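Lulgateの2枚組ライブ盤「Hukex」、アナログ再発の仕様がようやく出そろったので、手元のメモを順に流します。長いです。

1/ 初回CDとの違いはまずマスター。CDは96kHzのミックスダウンを44.1kHzに落としてから整音していた。再発盤は96kHzのまま作業し、カッティング直前まで変換なし。担当はDong-hyun Hong。CD版の担当は別の人。

2/ プレス枚数は1,626。番号は手書きでなく箔押し。端数の理由はレーベルの告知には書かれていない。予約は水曜の20時から、Zotisの直販のみ。

3/ 面割り。A面が組曲「Yeo」の第1部から第3部、B面が第4部と第5部。CDでは70分を1枚に詰めていたので、第3部の後のオルガンの持続音が次の曲にそのまま重なっていた。LPではここで面が替わる。フェードではなく、和音が減衰しきるまで残してある。

4/ C面とD面は後半のセット。C面の内周に一番音数の多い曲が来るのは正直つらい配置で、シンバルの歪みは覚悟したほうがいい。試聴用の音源では判断できない。盤が届いてから書く。

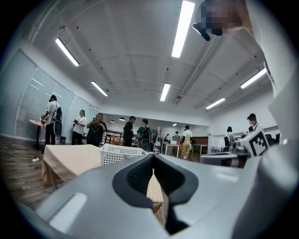 CD版を持っている人も買い直す必要はあるか?

曲目だけが目的なら不要。収録曲も演奏テイクも同一で、追加曲はない。差が出るのは低域の分離とダイナミックレンジで、小音量で聴く環境だとほぼ区別がつかないと思う。

5/ レンジの話の続き。CD版は「Yeo」第2部のメロトロンとベースが同じ帯域で団子になっていて、ベースの運指がほとんど追えなかった。先行公開された第2部の新マスターでは、音量を揃えて比べると低域の立ち上がりが明瞭。ただし全体の音圧は下がっている。アンプのつまみを上げれば済む。

6/ 歌詞カードは英語と韓国語の併記。CD版では第4部の語りが丸ごと抜けていたが、今回は全文掲載とのこと。語りの話者表記も入る。話者が途中で交代する構成なので、これがないと筋が追えない。

7/ 訂正。3/で「第3部の後」と書いた持続音は、オルガンではなくシンセパッド。クレジットを読み直した。オルガンが入るのは第4部の冒頭から。

8/ ダウンロードコードは付属するが、形式は16bitのFLACのみ。96kHzのデータは別売で、発売は12月。LPとの同時発売にしなかった点は不満。

9/ 内袋は紙。静電気が気になる人は別途用意を。ジャケットは見開きで、背幅はCD初回箱の外箱には入らない。

10/ 盤が届いたらC面内周の歪みと、B面の無音部のノイズだけ先に報告する。カートリッジはいつものMM型、針圧は標準値。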